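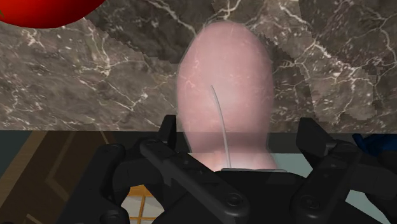 *Translucent pink form before a marble countertop. Computer rendering.*

# Muvo takes the feature film "Stirkano" to cinemas in May

**For immediate release**

The distribution company Muvo has acquired the cinema rights for "Stirkano", the second long film of the director Kipchumba Tanui. The film will open in May. It was produced by Radix, the same company which made Tanui's first film, "The Salt Clerk".

"Stirkano" is adapted from a novel of 792 pages with the same title. Tanui wrote the screenplay alone, during four years. He has kept only the middle part of the book, in which a land surveyor named Okoth is sent to a mountain district to draw the border between two villages. The villages have lived without a border for as long as anybody can remember. Okoth rents a room from a widow, and he learns that the old map in his bag was drawn by her husband.

The running time of the film is 120 minutes. The dialogue is in Swahili and English, with English subtitles for the whole film.

"When I read the book for the first time I was a student, and I did not finish it," says Kipchumba Tanui. "Later I found it again in my brother's house and I read it in one week. I wanted to film the part where Okoth is waiting for an answer from his office. In the book it is a few lines. In our film it is a long chapter, with rain, and I am very glad that Radix has allowed me to keep it."

The shooting took place at high altitude in two periods, the first one in the dry season and the second one after the long rains. Between the two periods the crew went home and the editing of the first half was already started. Tanui says that this break was useful for him, as he could change the second half of the screenplay after he had watched the first. Two scenes in the post office were written in this time.

Most of the film was shot with natural light. The music is played on a small organ and a bowed lute, and it is heard only when Okoth is walking. For the market sequence, the production invited 1000 extras from the neighbouring valleys. The sequence was filmed in a single morning, before the wind became too strong for the sound recording.

Muvo will show the film first in independent cinemas and afterwards in a wider selection of houses. Selected evening screenings will begin at 7 pm and will be followed by a conversation with the director. Cinemas which would like to host such an evening are kindly asked to write to the Muvo bookings office before the end of the opening month.

A release on disc is planned for a later time. It will contain the film, a commentary by Tanui and a short film which he made during his studies.

**Press material**

The press kit with the complete cast list, the director's notes and the trailer can be requested from the press office of Muvo. Requests for interviews with Kipchumba Tanui should be sent to Radix. Please mention your publication and the language in which you would like to speak.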